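Status: working copy, February. Numbers in the tables can still change when Celina finishes the second pass of labels.

# nurnum-finger-compare

Recordings and notes from a comparison of finger shapes on a two-arm setup, with garments on a padded table. We wanted to know which fingers we should keep for the folding work at Terley, and we did not find public data that answered this for cloth lying on a soft surface. Most grasp data we looked at used a hard table.

The code for reading the files is in `tools/`. The recordings themselves are not in this repository, see "Getting the data".

## What is compared

Four finger shapes were printed or cut for the same actuator. The arms, the controller and the head camera are the same in all runs. Only the fingers change, and they always change on both sides together.

| Key | Shape | Pad | Remark |
|---|---|---|---|
| `F1` | straight, flat tip | none | the shape we had before |
| `F2` | angled, narrow tip | none | goes under edges well |
| `F3` | angled, narrow tip | thin silicone | same body as F2 |
| `F4` | curved, wide tip | thick silicone | drawn by Kaczorowski |

Please be careful with F3. The first set of pads was glued badly and came loose after a short time. Runs with the loose pads are marked `pad_ok: false` and I suggest to leave them out. They are kept because somebody may want to study slipping.

## How a run goes

1. The operator puts one garment in the work area, either flat, folded or dropped from hand height. This is stored as `start_state`.
2. Both grippers are opened and moved to the low position next to the table surface.
3. The operator gives the task (`lift_edge`, `fold_half`, `turn_over`, `move_aside`).
4. The run ends when the operator presses the pedal, or after 425 control steps.
5. The operator writes the result before looking at the recording.

Point 5 was added by Celina Pawlak after we saw that people become more strict when they watch themselves again. Runs made before this rule have `label_time: late`.

The most difficult part is the first contact. On a hard table the finger can be pressed down a little and it slides under the cloth. On the upholstered surface the fingertip sinks in, pushes a small wave of table fabric in front of it, and the garment moves together with this wave. The height offset for each finger is therefore stored per run in `z_offset_mm`, and you should not assume that it is constant.

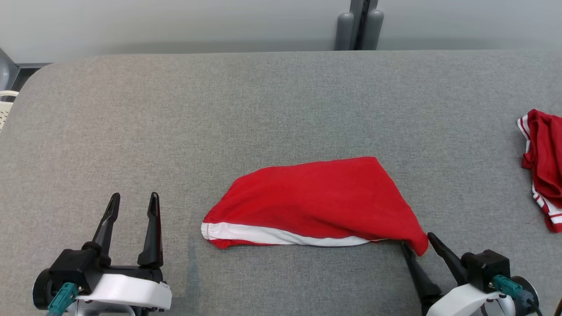

*Head camera view, both grippers open. One finger of the right gripper is under the end of the folded red garment.*

The view is the same one that the policy receives, without cropping. We tried a second camera on the side wall for a while, but its time stamps were not reliable and we removed it from the release. If you need depth, there is none. I am sorry for this, it was a decision about disk space.

## Folder layout

```
runs/
 <run_id>/
 head.mp4
 joints.parquet
 gripper.parquet
 meta.yaml
labels/
 first_pass.csv
 second_pass.csv
tools/
 read_run.py
 plot_contact.py
```

Fields in `meta.yaml` which are not obvious:

- `finger`: one of the keys in the table.
- `garment_id`: the same piece of clothing has the same id everywhere. We used 16 garments.
- `trim`: `plain`, `elastic`, `striped` or `other`. This is the trim near the planned grasp point and not on the whole garment.
- `neighbor`: `true` if a second garment was left on the table during the run.
- `side_first`: which gripper makes first contact. It can be `both`.
- `grip_current_limit`: raw value from the controller. It is not in amperes, please do not convert it with the factor from the old wiki, the factor is wrong.

## What we see so far

These are impressions from the first pass and the labels are not final.

The angled fingers (F2, F3) are clearly better for getting under an edge. With F1 the operators often had to push the garment against the other gripper to make a fold they could take. This works, but it takes long and a policy trained on it learns to push everything.

F4 holds best after the grasp. It almost never loses the cloth during a lift. However it is too wide for small items, and with two layers it nearly always takes both, also when only the top one is wanted. Kaczorowski does not fully agree with me here and thinks the current limit was set too high for his fingers. He may be right. We did not repeat the runs with a lower limit.

Elastic waistbands behave differently from the rest. When a finger catches the elastic, the cloth stretches first and then jumps back, and in the gripper signal this looks very similar to a slip. If you train a slip detector, filter on `trim: elastic` and look at these runs by eye.

Thin loose threads are a problem for the silicone pads. They stick to the pad and stay there until the next garment. We clean the pads between garments but not between runs.

## Known problems

- The clock of the left gripper drifts against the camera. `read_run.py` corrects it with a linear fit. In long runs a small error remains.
- In some runs `side_first` was entered from the operator's point of view and not from the robot's. We corrected the ones we found. If left and right look swapped to you, they probably are.
- The operators got better with time and F4 was tested last. Do not compare the raw success rates of F1 and F4 without thinking about this. A shuffled subset is listed in `labels/shuffled_ids.txt` and it is the fair one, but it is smaller.
- `turn_over` has no runs with F1. We stopped after the first attempts.

## Getting the data

The full set has 3000 runs. Write to Cyprian Marciniak and say which finger keys you need, it is much faster to copy one than all. Colleagues at Plultiswood already have a mirror, but it contains the old labels.

For a quick look:

```
python tools/read_run.py --run <run_id> --show gripper
python tools/plot_contact.py --finger F2 --task lift_edge
```

The second command needs the label files in place, otherwise it makes an empty plot and gives no warning.

## Changes

- Removed side camera streams.
- Added `neighbor` field.
- Renamed `F2b` to `F3`. Old scripts with `F2b` will fail.
- Started second pass of labels (C. Pawlak).

## Still to do

- [ ] finish second pass
- [ ] repeat F4 with lower current limit
- [ ] drawings of F2 as STEP file, now there is only STL
- [ ] write down the cleaning procedure for pads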